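4.2 Goal checking on grouped blocks
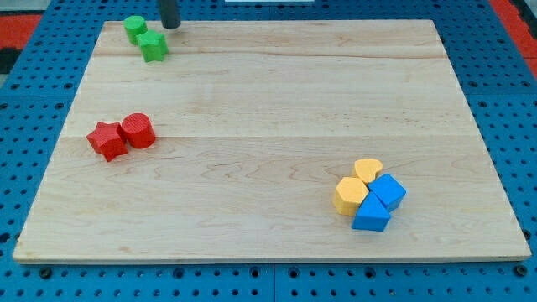
Author: lead developer, planning software, Pisharody group
August

Figure 3. Board state at a planner query. The blocks lie in a green pair, a red pair and a mixed cluster of yellow and blue.

The planner described in Section 3 passes short text goals to the arm controller, which we call Trotivine. Each goal names one or more blocks and a relation, such as "put the red star next to the green cylinder". Before a goal is issued, the goal checker reads the current block positions and decides whether the relation already holds. Most of the faults we found in the first version of the system came from this check, so we set it out in some detail.

Block positions are supplied by Nurkirier, our perception module. It returns a class label, a centre point in board coordinates and a confidence value for each block. It does not return orientation. We left orientation out early on, when the only goals in use were of the form "move A to B", and for those the centre point was enough.

The layout in Figure 3 shows where this falls short. The red star and the red cylinder touch, and a test on centre distance handles them well. In the cluster at the lower right, the yellow heart, yellow hexagon, blue pentagon and blue triangle are pressed together, and the distance between two centres depends a good deal on which faces meet. With a single threshold, the checker would accept some touching pairs and reject others. Raising the threshold fixed the rejected pairs but began to accept blocks with a clear gap between them.

We replaced the single threshold with a table indexed by the two shape classes. Each entry holds an upper and a lower distance. Below the lower value the pair is taken as touching, above the upper value as apart, and between the two the checker keeps its previous answer. This stops the answer from flickering when a block sits close to the limit — a fault that had led the planner to issue the same goal again and again. A change of state must also hold for 5 consecutive perception updates before it is passed on.

Colour goals such as "group the blocks by colour" are treated as a set of pair relations. A state like the one in Figure 3 meets every within-colour relation for green and red. It still fails the full goal, as yellow and blue share one cluster. The first checker had no relation for "apart" and would have reported success here. We added one, and the planner now asks for a separating push before anything else.

We replayed 20 logged sessions from the Prenenik table through both versions of the checker. Repeated goals became rare with the new version. The errors that remained were mostly label swaps between the pentagon and the hexagon, which the checker has no means of correcting — we return to these in Section 5.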